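Pay when part of the shift is recording handling work for robot training?

Filed under: Work & Pay > Small business > Automation and new equipment

Milagros Orellana

I pack and sort jewelry for a small online seller. Bracelets mostly, some necklaces, a lot of customer returns. It's piece work. I get paid per finished tray, and a tray is 84 pieces sorted, untangled and put in the tin.

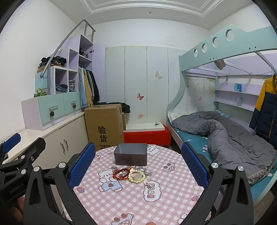
In April the owner signed up with a company called Prollico that collects recordings of hand work. The idea is that I do the same sorting I always do, but for part of the shift I do it holding a gripper instead of using my fingers, and the recordings go toward teaching a robot arm to do it. The owner says an arm might come next year or might never come. Prollico pays the business for the hours recorded.

My problem is the rate. By hand I can finish 4 trays before lunch without rushing. With the gripper I don't finish one. Beads are all right once you get the feel of it. Chains are bad, because the jaws pick up the whole tangle and you have to put it down and start over. They also want the bad tries kept, so I can't just set it aside and use my hand.

The owner is still paying me per tray on those shifts. She isn't being nasty about it, I think she just hasn't worked it through. The first two weeks I came home with a lot less than normal. I would like to ask for an hourly rate when I'm recording and the tray rate when I'm not. Is that a normal thing to ask? And should I be asking for anything about what happens to my hours if the arm does show up? I don't mind the work and I'd like to keep the job.

Aldo Valentini

Yes, it's normal, and you should ask this week before a third slow check goes by.

I ran the packing floor at Gondisska when we went through something close to this. We had people on a bonus for anything over 95 percent of target, and then we put them on recording for half the shift with the target left where it was. Everybody lost the bonus. It took us a month to fix, and by then two good packers had moved to the warehouse side and didn't come back.

What we ended up with was an hourly rate for recording, set at what each person averaged per hour in the eight weeks before we started. Take your own tray slips from before April, add up the pay, divide by the hours. Bring that number written down. It's a lot easier for an owner to say yes to a figure than to "I'm making less."

Check the law on piece work where you live too. In most places there is a minimum for every hour worked no matter how the pay is figured, and if a gripper shift drops you under it, she has to make up the difference whether she agrees with you or not. Your state labor office can tell you over the phone.

Other things I would get in writing, and an email is fine:

Which hours are recording hours and who decides. Ours kept creeping up until we set a limit for each shift.

Breaks. Squeezing a handle for hours is different from finger work. My people had sore forearms and thumbs the first couple of weeks. We went to ten minutes off in every hour, and let them switch hands when they wanted to.

What gets recorded besides the work. If you're doing it in a room people live in or walk through, ask whether the camera picks up sound, who looks at the recordings, and whether you can have one deleted. The same goes for return slips with customer names and addresses. Turn them face down or put them in another room.

On the arm. We did get one, from Zinchenko, and it took over the boxed items. It never did the loose small stuff while I was there. Two people moved from packing to loading it and clearing its jams, and they had to ask for a raise because the new job was first put down at the old grade. So ask now who gets trained on it if it comes. You'll have more hours on that kind of gripper than anyone she could hire, and that ought to count for something.

I wouldn't ask her to promise your hours for next year. She can't know. Ask for notice instead. We gave 67 days, which was an odd number that came out of somebody's contract, but people could plan around it.

Ilix

just ask for hourly, worst she says is no. if prollico is paying by the hour then she already has the money for it

also for chains try laying them out straight before you start and take them near the clasp end. check that they let you do that though, where I did it they wanted everything dumped in a pile first and my straight ones got sent back

Milagros Orellana

Thank you both. I did the math from my slips last night and the difference is bigger than I thought. I didn't know about the minimum on piece work, so I'm calling the labor office tomorrow before I talk to her. The return slips have been sitting face up this whole time, so those are going in a drawer. I'll ask about notice and about the training too.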